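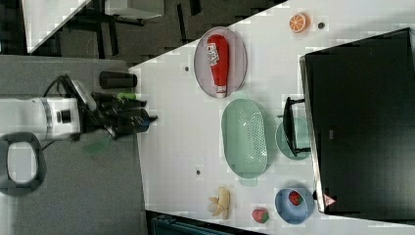
Findik oval plate, pale pink - review after one spring of use

Rating: 4 out of 5
Bought at: Stedura online shop
Verified purchase

I was looking for a plate that is longer than wide, and most of what I found was gray or very expensive. The Findik one cost 39 for a set of two, and the delivery from Stedura was quick. One of mine is on the white table with the ketchup on it, so you can judge the color by yourself. It is a quiet pink, and the rim is slightly darker than the middle. In the shop photos this difference was stronger. I like it better the way it came.

Size
The oval shape was the reason for buying. A ketchup bottle can lie on it lengthwise, and in the same way a piece of fish or a long sandwich. On my old round plates from Callska the sandwich was always hanging over the side. In the cupboard the oval is less practical. I had to move my bowls one shelf up, and the two plates stand now in a rack together with the cutting boards.

Cleaning
I wash them by hand in the evening and also in the machine when there are guests. Tomato sauce leaves no color if you rinse it the same day. One time I forgot the plate until the next morning, and there was a light orange shadow near the rim. It went away with baking soda and some patience. Mustard was more difficult.

What I do not like
The bottom is a little slippery. On a tablecloth I have no problem, but on a smooth table the plate moves when I cut something hard. I wrote to Stedura about this and they answered in two days, very politely, that small rubber feet are not planned. Also the sticker with the price was glued strongly and I needed oil to remove it.

Compared with the Domínguez plate
My sister has the oval plate from Domínguez, which costs 52 for only one. It is heavier and stays better in its place. For serving at a big table I would take that one. For breakfast, snacks and fries with ketchup I prefer the Findik - it is easier to carry and I am not so afraid to break it.

I would order it again, probably in another color if they make one in January.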